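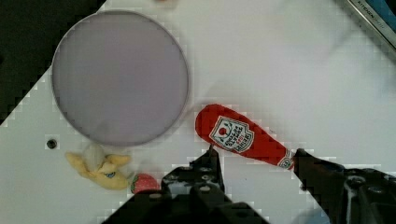
by Etetti

Play Food and Little Dishes: The Questions I Get Most

I've been putting together play kitchens for more than 17 years now, first for my own kids and then for the toddler room at Rorkside, and my inbox fills up with the same handful of questions every February when everybody is stuck indoors. So I finally typed up my answers! I'll add to this when I get new ones.

How much play food do we need to start?

Way less than you think. A plate and a ketchup bottle will keep a three-year-old going for a whole morning (mine served me invisible french fries for weeks). If you want a number, I say 4 foods and one dish per kid. Put the rest in a closet and swap things out when they get bored.

Why do you like the ketchup bottle so much?

Because kids see it at dinner and never get to hold it! A red one with a big label gets recognized right away, even by the little ones who can't read a word of it. They love to tip it upside down and make the noise. You know the noise.

Do the plates have to be kid sized?

Nope. I like a big, flat, shallow one, and I like it plain. A pale lilac or gray plate is great because red and yellow food really pops against it, and there's no cartoon in the middle telling the kid what's supposed to go there. Check the rim with your thumb before you buy. If it feels sharp to you, skip it.

What kind of table works best?

Anything smooth that you can wipe. I'm partial to white, even though it shows every crayon mark, since I'd like to know about the crayon marks. If yours has a little screw hole in the top, fine, but expect to dig crumbs and play dough out of it. A toothpick does the job. I do it Sunday night while I'm watching TV.

How do you wash it all?

Depends on what it's made of, so please look at the tag or the bottom first. Hard plastic goes in the sink with warm water and dish soap, then on a towel to dry. Anything stuffed gets a damp cloth on the outside and that's it, unless the tag says the machine is okay. Squeezy toys with a hole are the ones I watch. Water gets inside and stays there, and then you have mold. I cover the hole with a bit of tape while I wash.

The label on our bottle is peeling. Should I worry?

With a baby in the house, yes, I'd pull it off completely so it can't end up in a mouth. With older kids I let them make a new one. We've had tomato labels, dinosaur labels, and one that just said NO.

Wooden, plastic or felt?

I go back and forth! Wood sounds nice on a plate and hurts when it's thrown. Plastic washes easiest. Felt is quiet, but it picks up dog hair like crazy. We have a mix and the kids don't seem to care.

Where do you keep it?

Open bins, low down, with dishes in one and food in the other. I have two from Matsuda that have held up really well and a taller one from Edach that I regret, because small people fall into it headfirst looking for the pretend eggs.

Can I send you a question?

Please do, the form is at the bottom of the site. I'm slow in the summer but I do read them all.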